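Cuvo Hand Grippers: Cable Fault and Dropped Tracking – Frequently Asked Questions
Last updated 2/1/23
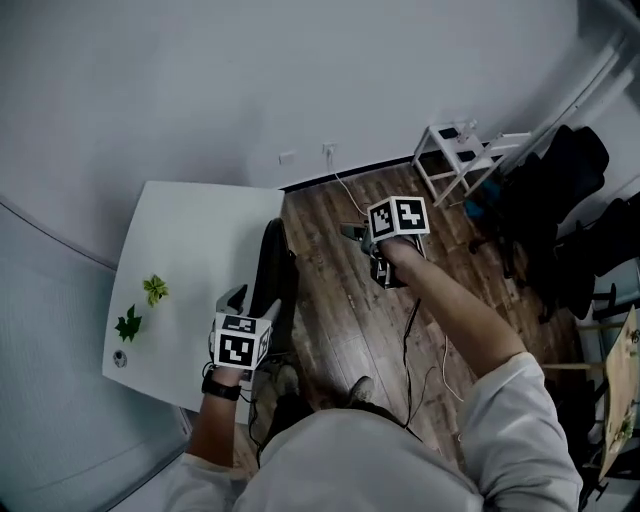
Hand grippers held one in each hand, marker cubes facing up, with a cable hanging from each.

What is the fault?
On some Cuvo pairs the signal cable works loose where it enters the grip. The gripper keeps opening and closing normally in your hand, but the jaw position stops being recorded. In the file the jaws look frozen at whatever width they had when contact was lost. A second, smaller problem affects the marker cubes and is covered further down.

How was it found?
Yakubu Adebisi was checking playback at our Phelan site and saw a robot arm close on nothing, then travel the full path with an object still on the table. He went back through the source recordings and found the jaw value flat from a few seconds in. We then checked 1,325 recordings from the same period. Over 600 had at least one flat stretch in them.

Was anyone hurt?
No. The arm was behind its guard and running at reduced speed. One fingertip pad was torn and has been replaced.

Why didn't the software catch it?
The recorder checks that both grippers are connected when a session starts. It did not check again after that. A cable that slipped halfway through a take gave no warning, and the last good value was simply repeated. Version 20 of the Herkisier recorder stops the take if a jaw value is missing and sounds a tone.

Which grippers are affected?
Left and right grippers with the straight cable entry. If yours has the angled entry with a small screw clamp, it was built after the change and you don't need to do anything. Both kinds look the same from the front, so turn the gripper over and look at the bottom of the grip.

How do I check mine?
Start a test take. Hold the gripper still, open and close the jaws slowly, and watch the jaw number on the screen. Then do the same while moving your arm out to full reach and back. Bend the cable gently near the grip in each direction. If the number sticks or jumps at any point, take the pair out of use and tag it.

Can I tape the cable and keep working?
Please don't. Tape held for a short while in our tests and then let go with no sign of it from the outside. We have also seen tape creep onto the trigger.

What about the cable on the floor?
Cables that reach the floor are a trip hazard, and stepping on one is the most common way the fault starts. Clip the slack to your sleeve or belt before you pick up the second gripper. Leave enough for a full reach. Move rolling chairs back from where you will be standing – the casters can pinch a cable.

What is the problem with the marker cubes?
The cube can turn slightly on its post if the gripper is dropped or set down hard. Tracking still runs, but the position is off by a small angle. Try to twist the cube with two fingers. It should not move at all. If it does, stop and send the gripper in. Tightening it yourself is not enough, as the cube has to be calibrated again afterward.

Do I have to throw out my recordings?
Not all of them. Run the Ivov check tool on the folder. It lists every take where the jaw value stays flat for 20 frames or more while the hand is moving. Some of those are fine, such as a long carry with the jaws held shut. Someone has to look at each one. Takes with a loose cube can't be repaired and should be deleted.

Can a flagged recording be played on a robot?
No. Do not play back any flagged take on hardware until it has been cleared. This applies to single test runs too.

How long does a repair take?
We are replacing cable entries in the order pairs arrive. Everything received so far should be back by the end of April. New cable entries are tested to 3,000 bends before we fit that type.

Who do I contact?
Cristóbal Pereyra handles returns and loan pairs. Yakubu Adebisi handles questions about recordings and the check tool. Put the serial number from the bottom of the grip in your message, and say whether it is the left or right gripper.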